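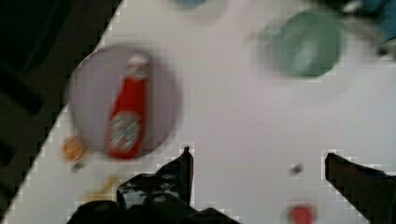
My aunt left me the diner in Gollmont, all 4 booths of it, and I'd promised her I would never change the sauce. So the night before opening I'm still up at almost two, fussing with one white table like it's a wedding. I laid the red bottle down on the big gray plate, the way she always did – she said a standing bottle looked bossy – and put the green cup off to the side. Then I moved the cup. Then I moved it back!

Somewhere out on the Hosell road a truck slowed down, and I swear I heard her tell me to go put the coffee on.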